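Latedberg hand-held gripper trials

The Latedberg hand-held gripper trials are a series of comparisons between hand-held gripper tools meant for recording manipulation data without a robot arm present. They were set up by Latedberg, a small testing workshop, in June, and have been cited since then mostly for their claim that a person carrying a gripper can stand in for a teleoperated arm. The claim is disputed, and the published material supports it only in part.

Background

Hand-held grippers became popular because arms are expensive, slow to move between sites and awkward in ordinary rooms. A person holds the tool, a wide-angle camera on the tool records the task, and software later works out where the tool was at each moment. The resulting recordings are then used to train a controller for an arm fitted with a similar gripper. Whether the arm ends up doing what the person did depends on tracking quality, jaw geometry and the reach of the arm, and makers tend to discuss the first of these far more than the other two.

Tools compared

Two grippers were entered. The Trokeo uses soft jaw padding and was sold on its tolerance for poor alignment. The Sakai has stiffer jaws and a lighter body. Both were run with the same controller software, Pengate, which had been written with the Trokeo in mind. Latedberg's report mentions this in a footnote and does not try to correct for it. Critics have pointed out that a comparison of two grippers through software tuned to one of them is partly a comparison of the software.

Procedure

Sessions were held in furnished rooms and not at a test bench. Tasks involved picking up, shifting and setting down light household items on desks and shelves. A total of 152 recordings were kept. The report does not say how many were thrown away, or on what grounds, and this remains the most common complaint about it.

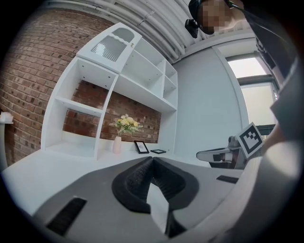 Operators were given 3 practice runs per task before recording began. That is generous for a simple pick and probably too little for anything on a high shelf, where the wrist has to turn while the jaws stay level. No attempt was made to separate operator skill from gripper performance, so a good result may say as much about the hand as about the tool.

Tracking

Position was estimated from the camera view with help from printed square markers. Markers of this kind work well when they face the camera in even light and badly when they are tilted, shaded or blocked by a sleeve. The report describes tracking as "reliable throughout" but gives no error figures. Wide-angle lenses add trouble of their own — straight lines bend near the edge of the view, and a weak calibration shows up there first.

Results

Latedberg rated the Trokeo ahead on grasping and the Sakai ahead on comfort. The padded jaws were said to hold uneven objects more securely, which is plausible, although pad wear was not checked beyond 400 closures. Only a small share of the recordings was replayed on an arm. Those replays were described in general terms, with no count of failures, and a reader cannot tell whether either gripper was good enough for unattended use.

Reception

The trials are usually quoted in support of recording by hand, often by sellers of the tools. Independent groups have been cooler. The main objections are the small number of grippers, the shared controller and the missing replay data. A second round with a neutral controller was promised in the report, but had not appeared as of 29 December 2025.

See also: Parallel-jaw gripper; Camera calibration; Teleoperation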